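Gripper width lags behind the arm pose in Trakum replay
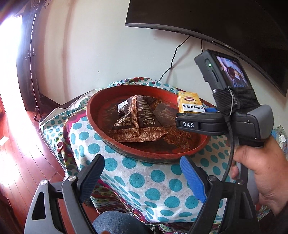 Hi all! I'm recording two-handed pickups with hand-held grippers and replaying them through Trakum, and the fingers always close late. The arm gets to the package just fine - then the jaws shut after it has already started lifting. Pose comes in at 20 Hz and width at 25, if that matters. Am I missing a setting somewhere?

Gonura fan
Oh, I lost most of August to this one! Your two streams are probably being stamped on arrival, so whichever one sits in a buffer longer looks later than it was. Stamp both at the source, then interpolate width onto the pose times before you train or replay anything. Mine was off by 105 ms, and once I shifted it the grasps lined up nicely. Do check left and right separately, mine were different.

mekbridge_user
just slow down the replay, works for me

Choi
Slowing down only hides it, I'm afraid. Open and close each gripper sharply while moving it, plot both signals, and line up the peaks. I got 136 ms on the left one. Put that in your config and keep the plot with the session.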